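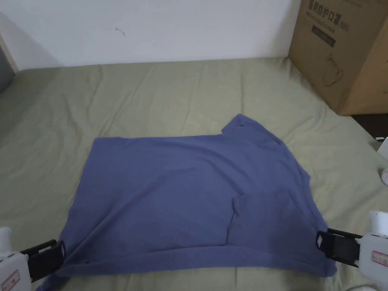 4. Importing and cutting two-hand episodes

This section covers the work in Drarov between the moment when the recordings are on your disk and the moment when they can be sent to training. It is written for version 3 of the desktop program. If you still have version 2, the menu names are different, but the order of the steps is the same.

You need: a project already created (section 2), a calibration file for each hand-held gripper (section 3), and enough free space on the disk. Drarov makes a working copy of every stream and does not touch the originals.

4.1 Import

1. Open the project and choose File, then Import episodes.
2. Select the folder of the session, not the single files inside it. Drarov looks for three streams: head camera, left gripper and right gripper.
3. In the window that opens, check the names of the streams. When a name is shown in grey, the program has guessed it from the file name. Click on it to confirm.
4. Assign one calibration file to the left gripper and one to the right.
5. Press Import. A green bar appears beside each stream when it is finished.

Caution: The calibration files must not be exchanged. The program accepts a left file on the right gripper without any warning, and the result looks almost correct. The jaw opening is then wrong by a few millimetres, and for cloth this is enough to make the policy close beside the fabric.

Note: If one stream is missing, you can still import the other two with the option Allow partial. The episode receives the state Incomplete and is not exported until you change this by hand.

4.2 Aligning the streams

The clocks of the three devices are not the same. Drarov aligns them first by the time stamps and after this by the motion.

1. Select the episode and open the Align tab.
2. Press Auto. Three curves are drawn, one under the other.
3. Look for a fast movement of both hands and check that the peaks stand on one vertical line.
4. If they do not, hold the Shift key and drag the curve. One press of an arrow key moves it by one frame.
5. Press Lock.

Shiuli Pathirana, who tests our builds, recommends to make one short clap with both grippers at the start of each recording. It gives a very sharp peak, and then Auto finds the offset without help in nearly all cases. The clap is removed later in 4.3.

4.3 Trimming

Long episodes are slow to train on, and the first and last parts often contain nothing of use. The limit for export is 2,000 frames per episode. Above this limit the Export button stays grey.

1. Open the Trim tab.
2. Move the start marker to the first frame in which a gripper goes towards the garment.
3. Move the end marker to the last frame in which a gripper is still in contact, and add a few frames for the release.
4. Press Apply.

In the T-shirt set which we use for this guide, the longest episode had 2,562 frames on import and 1,548 after trimming. No step of the task was lost. Most of what we took away was waiting.

Caution: Do not cut inside a grasp. If the start marker stands where the jaws are already closed, the program cannot know when they closed, and the label of the first segment will be empty.

4.4 Marking the contacts

For each gripper there is a track with two values, open and closed. A third value, holding, is set only when the fabric is really between the jaws. Drarov proposes it from the motor-free encoder signal and from the head camera together.

1. Open the Contacts tab and press Propose.
2. Go through the marks with the keys N (next) and P (previous).
3. Accept with Enter, or delete with the Backspace key.
4. Where both grippers hold the same garment, for example at the two lower corners of a shirt, select both marks and press B. This joins them as a pair, and Zuvodance will plan the two arms together during this time.

The pair is important. Without it, the planner treats each arm alone, and it may move one arm away while the other is still pulling. In our first tests this was the most frequent error with soft objects. Gilmar Teixeira has since added a check: at export you receive a list of all intervals where both tracks say holding and no pair exists. You can ignore the list when the hands hold two separate things.

Note: Thin knitted cloth often rolls over the tip of the jaws and hides them from the head camera. The proposal then begins too late. Move the start of the mark by hand to the frame where the encoder value becomes constant.

4.5 Tracking score

Each stream of a gripper has a tracking score from 0 to 100. It says how well the position of the device could be followed through the episode. We advise a minimum of 90 for cloth. For boxes and bottles a lower value may be sufficient — please decide this with your own robot.

A low score usually has one of these causes:

The surface has one colour and few details, so the camera has little to follow. A plain bedsheet or a white wall are typical.
The gripper was covered by the other hand.
The exposure changed during the recording.

To repair it, open the Tracking tab, select the red part of the bar and press Re-solve with head view. This takes longer than the normal solving, as it uses all three streams.

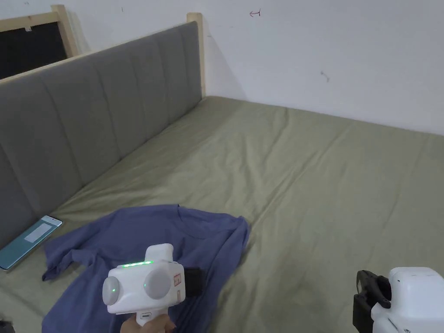
Can I use an episode if only one of the two grippers has a good tracking score?

It depends on what the weak gripper does. When it is open and not in contact during the low part, set this part to Ignore and keep the episode. When it is holding something, leave the episode out, as a wrong position there will be learned as a real movement.

4.6 Export

1. Press Check. Errors are shown in red and must be solved. Warnings are yellow and can remain.
2. Choose the target format. Use Grollix for our own training server, or Open for a folder with plain files.
3. Write a task sentence in the field Instruction, for example "spread the T-shirt on the bed". Keep the same words for all episodes of one task.
4. Press Export and wait for the message Written.

Caution: Do not rename the folder after export. The index contains the full path, and the server will refuse the set. If you must rename it, run Rebuild index from the Tools menu.

The text of this section was prepared by Nayara Fontes and checked by Huw Watkins on the March build. The playback settings are described in section 5.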